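Demonstration work at Szénási

Demonstration work is the name used at Szénási, a furniture and equipment refurbishing company, for the hand-guided tasks its employees carry out to teach the company's sorting and handling robots. A worker holds a gripper in each hand and does the job the usual way, and the recorded movements are later used to train the machines. 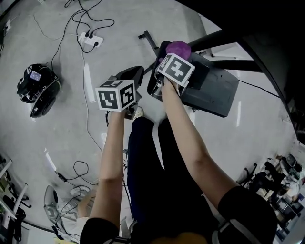
Fiorella Testa has called it the first automation project she has seen in which the people on the floor were asked how the job is done before anyone wrote a line of code, and she has argued that this one decision shaped everything that followed.

Background

Szénási takes in used office chairs, stands, cables and small electrical goods, repairs what can be repaired and breaks down the rest for parts. For most of its history the work was done entirely by hand. Items arrive mixed together, often tangled, and no two loads look alike, so the fixed machinery found in ordinary factories was never much help. A conveyor bought in the early years was sold again after one winter.

Interest in robots grew when the company moved into its present building, known as Alach after the street it stands on. The first trial used a single arm programmed by an outside engineer. It could pick up a clean, upright chair base very nicely! It could do almost nothing with one lying on its side under a cord, and the trial was dropped in December.

The second attempt, named Nernia, began from the workers' own hands. Gergely Kozma, then the shift lead, proposed that the people who already knew how to free a caster or lift a seat by its edge should be the ones to show the machine.

Method

Each demonstrator uses 2 handheld grippers. The white cubes on top carry black-and-white marker patterns, which let the recording software work out where each gripper is and which way it is turned. The fingers open and close under the demonstrator's own control, and much of the work is done sitting on the floor or crouching, close to the items.

A single recording is called a pass. Passes are kept short, and a full set for one task is 80 of them, spread over several demonstrators so that the robot does not pick up only one person's habits. Left-handed workers are especially welcome. Soft objects are mixed in with the hard ones, as a gripper that has only met metal and plastic tends to squeeze everything alike.

By the end of its first year Nernia had collected 1,873 usable passes. Those rejected were mostly ones in which the markers had been hidden for too long behind a chair back or the demonstrator's own arm. New demonstrators learn quickly to keep the cubes in view, a habit known on the floor as "showing your dice."

Effects on staff

The most visible change was in job content. Sorting small parts, once a full-time post, is now shared between the robots and a rotating crew who step in when a load is too tangled. The hours saved went partly into repair, where there had always been a backlog, and partly into demonstration itself, which is paid at the higher repair rate. Dolores Doucet, who had sorted parts for years, became the first full-time demonstrator and went on to write the training guide — a lively document, full of drawings, that is still in use.

Not all of it has been easy. Floor work is hard on knees and backs, and early sessions ran far too long. Following complaints raised by Etelka Juhász, sessions were shortened, pads were supplied, and anyone may now call a stop without giving a reason. Some workers were also uneasy about teaching a machine their own trade. An agreement signed in the second year states that recordings may not be used to rate individual speed and that no sorting post will be closed without an offer of retraining.

Ownership of the recordings remains under discussion. Jolán Kozma has proposed that demonstrators receive a payment whenever a set they contributed to is licensed to another firm. One such license has been granted so far, to the repair chain Justar.

Terminology

Several floor words have passed into the project's written records. A "nest" is a heap of cables that must be loosened before anything else can be moved. A "sleeper" is a chair lying on its side. "Ghosting" means moving the grippers through a task without touching the item, and is used for warming up.

See also

Learning from demonstration
Office furniture recycling
Workplace retraining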